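What I kept, what I didn't

So we moved. It's done, the keys to the Geltstead place are back with the agent and I am typing this in Skurcombe with my feet on a box marked KITCHEN MISC that has been opened and closed four times and still has everything in it. The last post had a lot of comments asking how I was doing with the sorting, and the answer was badly, so I didn't reply. Sorry! I'm replying now.

I am a keeper. My mother is a keeper and her mother kept the lids of jars whose jars had broken. When I was a kid I thought every house had a drawer you couldn't open all the way because of the string in it. Rob grew up in a house in Ekstead where you could see the back wall of every closet, and I remember the first time I visited, opening one to hang up my coat and thinking they'd been robbed.

Anyway, we had from the start of August to the end of it, and I made a rule that I'd do one shelf a night after dinner. That lasted until the second shelf, which was the letters.

Most of the letters are from my great-aunt, Consolacion Panganiban, who wrote to my mother from Bustos for years and years and then, when my mother got slow about answering, started writing to me. I was ten or so. She wrote on both sides of that thin blue airmail paper, and up the margins when she ran out, so you have to turn the page around like a steering wheel to get to the end. She told me the price of everything. She told me who had married badly (with reasons). Once she wrote a whole page about a rooster next door and then, in the margin, that she'd been in the hospital but was fine.

I sat on the floor and read until one in the morning and didn't throw out a single thing that night. Rob came down for a glass of water, looked at the pile, looked at me, and went back up. Good man.

The letters stayed. They were never going to go. But after that I got a bit tougher, and I'd say some 400 pounds of stuff left that house one way or another, if you believe the hauling guy's guess, and he was charging by weight so make of that what you will. Gone: the bread machine, both fondue sets, every college textbook except the one with my friend Dee's doodles in it. The exercise bike went to a neighbor who I'm sure is hanging laundry on it as I type. I gave away my good wool coat, which hasn't closed on me for a long time, and then I sulked for a day and a half.

What I couldn't get rid of makes no sense at all. A flashlight that doesn't work. The instructions to a tent we sold. A yellow mixing bowl with a chip in it that I'm scared to use and scared to put anywhere. I wrapped that bowl in two towels and held it on my lap the entire drive.

And then there's the whole category of things with insides. Radios, clocks, computers, the old sewing machine. My grandfather could never put one of those out on the curb without taking the cover off first and having a good long look, and I've got the same thing. I don't know what most of it does. I just like seeing how much is packed in there, all those cables and little screws.

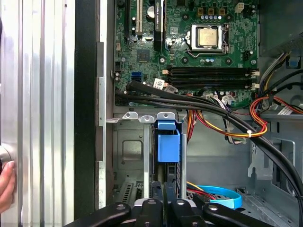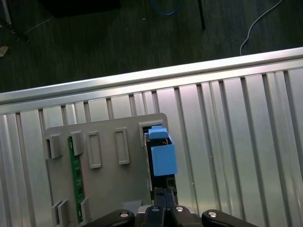
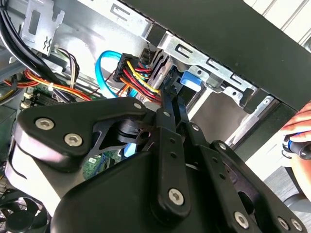
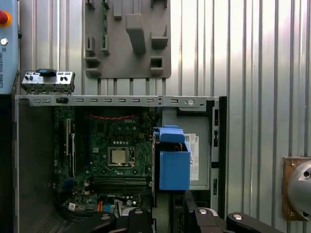 Issue 192

The sewing machine came with us, before you ask. It weighs more than I do and it has only ever made one pair of curtains, and those were crooked, but the sound of it is the sound of my grandmother's back room and I'm not giving that to a thrift store.

A few of you wanted to know what I'd do differently. Start with the kitchen! I left it for last since it seemed like the easy one, and by then I was so tired I was packing open bags of rice. Also, don't let anybody wrap glasses in the local paper, because you'll unpack them at the other end and stand there reading about a zoning fight in a town you don't live in anymore. I got quite worked up about it.

The new house is smaller and the light is better. There's a cupboard under the stairs that Rob has plans for and I have different plans for – we're both being very polite about it. The letters are on the top shelf in the bedroom in a hatbox, and I've been reading one before I turn out the lamp. Last night's was the price of mangoes and a long complaint about a dentist.

If you're local and want a fondue fork, I found one in with the socks. Just the one. Leave a comment and it's yours.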